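The Patience of the Left Finger
Two days of teaching a robot to tidy a lab bench, and what it taught the teacher

By our technology correspondent
16 Jul 2018

The first thing they tell you at Bruvia is to take off your watch. The second is to stop helping.

I had come to spend two days learning how to teach a robot arm, a job the company fills from a pool of former pastry cooks, a lapsed dental hygienist and several people who were very good at video games and have been waiting to hear that this counted for something. Bruvia occupies the upper floor of what used to be a button warehouse. Downstairs is a firm that reupholsters dentist chairs. The stairwell smells of vinyl and the coffee is free, and both facts are mentioned in the job ad.

The job is called demonstrator. You show the arm how to do a thing, and you show it again, and you go on showing it until an engineer in the next room says that is probably enough, by which point you no longer believe in the thing as an activity. The arm's camera rides at the wrist, looking down past its own two fingers, so the arm learns the world as a place that always has fingers in the foreground. After a morning of watching the feed, I began to feel that way myself.

There are two ways to go about it. The older one is to grab hold of the arm and push it through the motion, the way a golf pro stands behind a nervous dentist. Bruvia calls this walking it. The joints go slack, more or less, and you steer the wrist down to the bench, press a pedal to close the fingers, lift, carry, lower, release. It sounds easy. It feels like dancing with someone who has been told about dancing in a letter.

The trouble with walking it is you. Your sleeve gets into the shot. Your hand gets into the shot. The arm, which has no notion of what matters, may decide that a test tube is a thing one picks up only in the presence of a plaid cuff. Early on, the company spent most of a January working out why an otherwise capable arm kept hesitating at the same point in a task, and the answer was that its teacher had always paused there to scratch his nose.

So most of the work has moved to remote control. You sit a few feet off with a pair of handles mounted on a frame of light metal rods, and the arm copies whatever the handles do. Bruvia buys its handles from a small outfit called Sturkow, whose manual runs to 60 pages, two of which concern the handles. The rest is about chairs. Sturkow has views on chairs.

My task was named Reddy, after nothing anyone could remember. Every task gets a name because every task used to have a number, and people kept teaching the wrong one. Reddy is a family of small chores on a lab bench: pick up a tube, put it in a different hole of the rack, move a cup from here to there, leave the glass alone. The customers for this sort of thing are laboratories, where highly trained people spend a surprising share of the day moving small plastic objects a few inches to the left. The liquids are dyed in loud colors, which helps the camera and does wonders for morale.

My first attempt took almost 29 seconds, nearly all of it spent hovering. You come in over the rack and discover that you have no idea how far away anything is. The screen is flat. The tube is clear plastic, the rack is clear plastic, and the holes in the rack are visible mainly as rumors. In ordinary life your hand settles the question by arriving. With the handles you have to guess, lower, stop, guess again, and then close the fingers with great dignity on nothing at all.

"Again," said the engineer, through the wall.

I did it again. By lunch I had a technique, which was to lean to one side in my chair as though this would let me see around the finger. It does not. Everyone does it. A row of demonstrators at full concentration looks like passengers on a ferry.

What the engineers want from a demonstration is a little mysterious, and I suspect it is a little mysterious to them. They want it smooth, but they don't want it perfect. If every example is perfect, the arm never learns what to do when things go slightly wrong, and things in a lab go slightly wrong for a living. So you are asked, every so often, to make a mistake on purpose and then recover from it. Come in too wide. Nudge the tube. Back off, straighten up, try again. I turned out to have a gift for the first half of this.

The mistakes you don't mean are the ones they throw out. There is a red button for these, worn smooth. Press it and the run disappears, and the bench gets set up again with everything moved a bit: cup farther left, different holes, rack at a slant. The rearranging is done by hand and is more tiring than the robot part. It also breeds superstition. One of my neighbors would not start a run with the cup near the middle. Another believed the blue tube was luckier than the red one, and kept a tally to prove it, and the tally did not prove it, and she kept the tally.

The number people talk about is 4000. That is how many good runs Reddy is supposed to need before anyone tries letting the arm go by itself, and it was chosen, I was told, by dividing the available money by the cost of a run. This struck me as more candid than most of what gets said about artificial intelligence. The more usual line, at the conferences, is that the machines learn the way children do. I have met children. They don't need someone to show them how to pick up a cup thousands of times, and when they drop one there is a person in the room who minds.

Still, something does get learned. On the afternoon of my second day they put an earlier version of Reddy on the arm, one trained on the runs collected so far, and told me to let go of the handles. This was harder than it should have been. The arm drifted out over the bench, paused, and leaned in toward the rack from slightly too far to the right.

I knew that approach. It belonged to the woman with the tally, who comes in from the right on every single run and corrects at the last moment with a tiny flick, like someone straightening a picture in another person's house. The arm did the flick. It closed on the tube and lifted it clear. Then it held it over the rack for a good while, apparently thinking about its options, and set it back down in the same hole.

The engineers were delighted. I have been to weddings with less warmth. The hole was wrong, they explained, but the grasp was beautiful, and holes can be fixed.

It is a strange kind of inheritance, all those strangers' wrists averaged into one. Somewhere in the file are the pastry cooks, who lower everything as if it might crack, and the gamers, who are fast and a bit showy on the release. A rival system, Kekance, advertises that its software smooths out the individual quirks of its teachers. Bruvia tried it and went back. The smoothed arm was tidy and slow and had a habit of stopping exactly halfway between two teachers' preferred routes, which on one layout put it directly over the beaker.

The pay is decent, by the standards of jobs that involve a chair. People last a year, or they last a week. The ones who stay describe it the way people describe knitting, and a few of them do knit between runs, with the needles held well below the level of the bench so as not to give the arm ideas. The ones who leave tend to leave in the middle of a setup, with a cup in one hand.

Nobody I spoke to was much worried about teaching themselves out of work. There is always another task, and the next one was already on the whiteboard: unscrewing caps. I asked how hard that was likely to be. There was a silence of the sort you get when you ask a plumber about an old house. Then somebody went to make coffee, and I went back to my handles, opened the fingers wide over the bench, and leaned to the left to see around them.
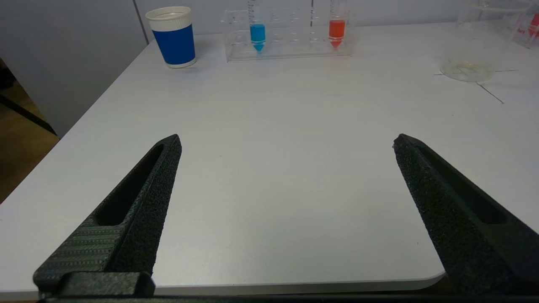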